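Chapter 2
Match Load and the Short Week

By the end of this chapter you should be able to say what match load is, read a basic load sheet, and plan training for a squad playing twice in a week. Bring the glossary. You'll need it.

Start with a club. Plenmont, second tier, 28 players on the books in March. Cup run, two postponed games, everything squeezed into one month. Loubna Bouazza had the fitness job. Her first note to the head coach was one line: who played 90, who didn't, train them apart.

That's most of the chapter, really. Players who start need rest. Players who sat on the bench need work. Sounds obvious – clubs still get it wrong.

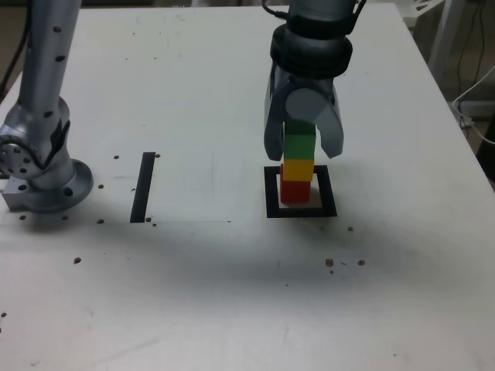
Fig. 2.1 Two robot arms on a white tabletop, with a stack of blocks.

Match load has an outer part and an inner part. Outer load is what the player did: distance, sprints, jumps, tackles. Inner load is what it cost: heart rate, effort score, sleep after. Two fullbacks can run the same distance and pay very diffrent prices. Write both down. Always both.

The effort score is cheap. Ask each player how hard it was, multiply by minutes played. Done before the bus leaves. Plenmont used a sheet called Skutus, later a paid package from Tahiri, and the numbers hardly moved. 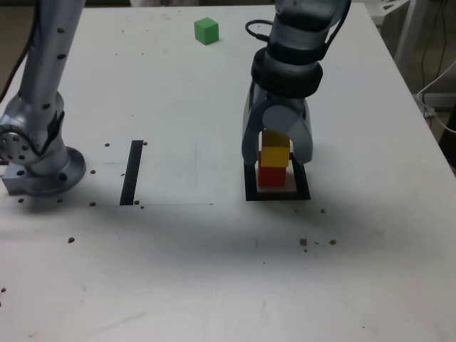

2.1 The day after

Starters: bike, pool, light stretching, home. No small-sided games, even if they beg. Bench players: full session, with sprints. Skip the sprints and you have a player who hasn't hit top speed in weeks, then gets sent on in the second half of a derby. Hamstring.

Goalkeepers are a seperate case, see Chapter 6.

Travel counts too. Plenmont's away game at Drullura meant a late night and a hotel breakfast, and 19 players went. Those who stayed home trained at ten in the morning – the travelers not until four.

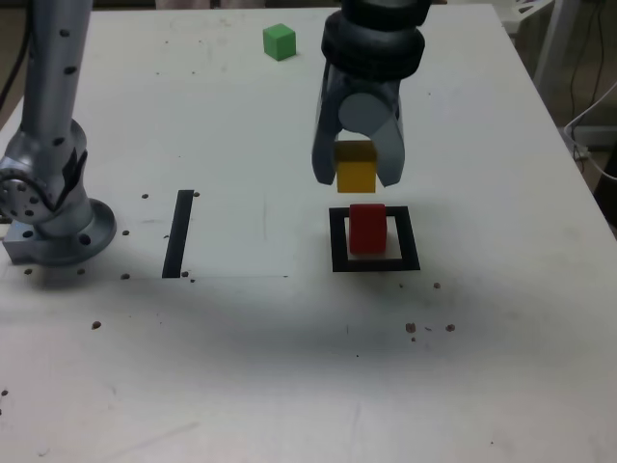 Fig. 2.2 Yellow cube held in a gripper, red cube below.

Key terms for this section: outer load, inner load, effort score, top-up session. Learn them before 2.2, where we build the first load sheet line by line, starting with the center backs.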